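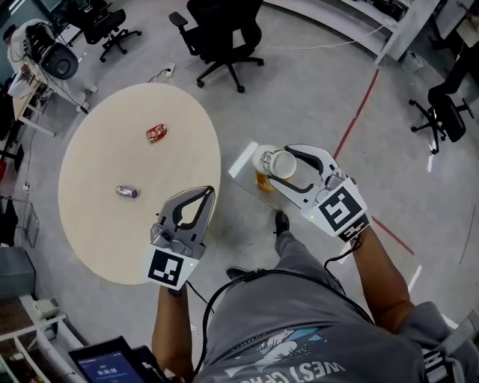

## About the club

Tromham Robotics Club is a student club for people aged 11 and over who want to build robots and teach them to do ordinary jobs. We meet on Monday evenings during term, in an office at Flinness that we share with its daytime users. The floor is hard and level and there is room to move the tables.

Our main project is called Ross. The aim is a two-armed robot that can clear a table: pick up cans and cups and put them where they belong. Members do the job themselves first, using hand-held grippers, and each attempt is recorded and timed. The recordings are then used to train the arms. We set a target of 2,000 attempts for the last school year and finished with 2,197.

Paper cups have been the hardest thing so far – grip too firmly and they fold. A group of older members is working on softer finger pads, and another looks after the software.

Each March we enter the Trustel Challenge, in teams of 3. Teams are mixed by age, and everyone gets a turn with the grippers before roles are settled.

You don't need to have done any programming. New members spend their first half term learning to solder, wire a motor and read other people's code. Tools and parts are provided, but please wear closed shoes and tie back long hair.

To ask about a place, write to the club at Flinness or come along at the start of any session.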